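The Night Bus to Grivasik

I only took the job in Grivasik because the advert said "sea air" and I'd been living over a chip shop in Oakley for ten years. You'd have done the same!
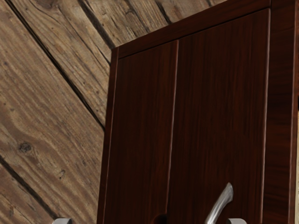
So there I was at the bus station at gone eleven at night, with one suitcase and a cheese roll, looking for the 379. The woman in the ticket office told me the 379 hadn't run since April. Then she looked over my shoulder, said "oh, well, there you go then," and pulled the blind down.

It was a cream-coloured bus with its lights on and MUVEN painted along the side, which I took for the company. The driver held out his hand for my ticket (I'd printed it at the library, 10p a sheet, daylight robbery) and punched a hole in it without reading a word.

"Muven, Salamex, Grivasik," he said. "Don't get off at Salamex."

Well, I wasn't planning to. But you know how it is when someone tells you not to do a thing. I sat near the front and ate half the roll and thought about Salamex for the next hour and a bit.

There was only one other passenger, an old man with a birdcage on his knees and a tea towel over it. He didn't talk, which suited me, but whatever was under the tea towel did. It said "mind the step" every time we went round a bend. Quite a nice voice, a bit like my aunt's.

We stopped at Salamex at ten past one. The doors opened and the smell that came in was vinegar and hot fat and wet pavement — my own street, exactly. I could hear my landlord's radio. I could see my own front door, number 111, with the second one still hanging crooked, and the kitchen light I knew I'd switched off.

I stood up. I did, I'll admit it. I had my hand on the rail.

"Mind the step," said the birdcage.

I sat back down. The old man got off instead, very slowly, and left the cage on the seat. The doors shut and the driver turned the heating up.

I've been in Grivasik since then and the air is lovely. The bird eats toast. Some nights it asks me what time the bus goes, and I tell it I haven't got a timetable.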